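Environmental Law and Regulation
Week 6 notes: Who gets to say no to a mine?
Lecturer: Niamh Heffernan

Start with the bad news. The constitution does not mention the environment. The people who wrote it were thinking about railways and fish, and the fish got in as a source of money.

So when a project like the Kamanwood quarry comes along, everyone goes looking for a hook. Ottawa has fisheries, navigation, and the criminal law power, which gets stretched like an old sweater. The provinces have property, local works and natural resources. Both levels will claim the whole file when there's a ribbon to cut and disown it when there's a spill.

The Kamanwood problem (we'll use it until July, so make peace with it)

Gretar Aggregates wants to dig 600 metres from Dolan Creek. The province has issued a permit with 74 conditions. Donal Costello, who lives downstream, has read all of them, and would like you to know that condition 6 refers to a schedule that was never attached.

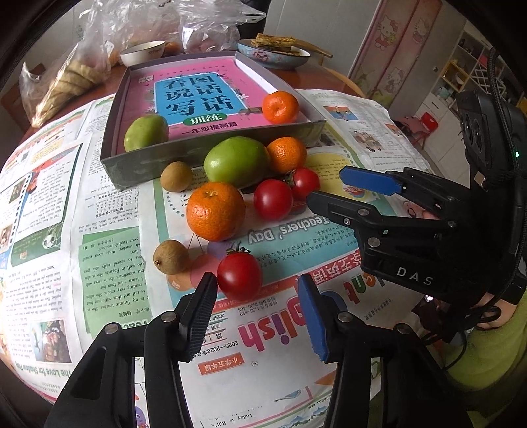
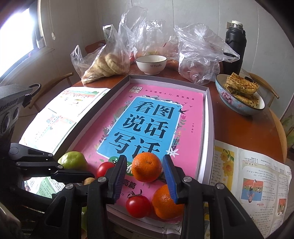
Questions to ask, in whatever order keeps you calm:

Is there a federal trigger? Fish habitat is the usual one. Gretar's consultant, Kuvia, calls the creek "seasonal." Fish also keep seasons.

Is the provincial permit valid by itself? Look at the statute before you look at the policy manual. The manual is longer and has a nicer cover, but it isn't law.

If both sets of rules apply, do they conflict? Being stricter is usually not a conflict. You can obey two rules by following the tougher one, as anyone raised by two parents knows. If obeying one means breaking the other, federal law wins to the extent of the conflict. Students lose marks every year by letting it win everything.

Was there a duty to consult? Separate question, separate week. Flag it in your answer anyway.

Memo: due January 20, 2026, worth 80 marks. Write it for Mr. Costello, who is not a lawyer and is already annoyed. Cite the sections you rely on. Please don't begin with "Since the dawn of time."

Reading for next class: the permit, including the missing schedule if you can find it.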